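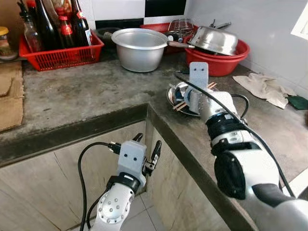

Week 4: Surfaces, or why a worktop is never finished

Okay, settle in, this is the long handout. Last week we did timber and I went on way too much about oak, so I owe you some concrete. I'm going to write these notes the way I talk, so if you missed class you get the rambling too!

What I want you to get this week is the idea of a working surface. Every material you pick for a kitchen or a workshop bench will be leaned on, spilled on and scrubbed by somebody who has never read your drawings. So before you sketch anything, write down what will touch it. Coffee, lemon juice, hot pans, elbows. I still do this on the back of an envelope.

Cast in place or precast?

Cast in place means you build the form right on top of the cabinets and pour. You get corners with no joint in them (lovely), and you also get a wet, heavy mess inside somebody's house. Precast means you pour in the shop, usually upside down on a smooth table, and carry the pieces in later. The face that was against the table becomes the top.

For the Stimemholm apartment project, which some of you have seen me wave around, we went precast and I measured one wall wrong. The long slab came out 143 inches and the elevator did not care about my feelings. We cut it in two and I've been a fan of a well-placed joint ever since. Measure the elevator. Measure the stairs too, and the turn at the top of the stairs.

Inside corners

An L-shaped top wants to crack at the inside corner, because the two legs shrink in different directions and all that pull meets at one point. You have three ways to deal with it:

Put a joint there and be proud of it.
Round the inside corner a little, so there's no sharp point for a crack to start from.
Add extra steel on the diagonal, and keep it well away from the surface.

I like the first one. Students always like the second one, and that's fine too.

Sealers

Plain concrete drinks. Leave half a lemon on bare cement overnight and you'll have a pale ring in the morning, since acid eats the cement paste. A penetrating sealer soaks in and keeps the dry, raw look, but it won't stop acid. A coating sits on top and does stop it, until somebody scratches it with a bread knife and water gets underneath. Pick your problem!

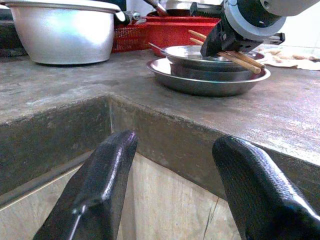 Geert Segers wrote to me after last year's version of these notes that I make coatings sound worse than they are, and that a good thin one, sanded lightly and redone when it gets dull, will keep a client happy for years. Fair enough. I'd still ask the client first whether they're the type to redo anything. Mine mostly aren't.

Color and blotches

Mottling comes from uneven water, uneven curing, or the form itself. You can reduce it but you can't order it off a menu. Make a sample at least a foot square, and let it dry all the way before you show anyone. Fresh concrete is much darker, and clients fall in love with the dark.

For next week

Read the Wouters chapter on curing (skip the bridge section, we'll never need it). Bring one sample tile, sealed on one half only, with a lemon test on both halves. Write the mix on the back in pencil. Marker bleeds, and I had 33 mystery tiles on my desk in January.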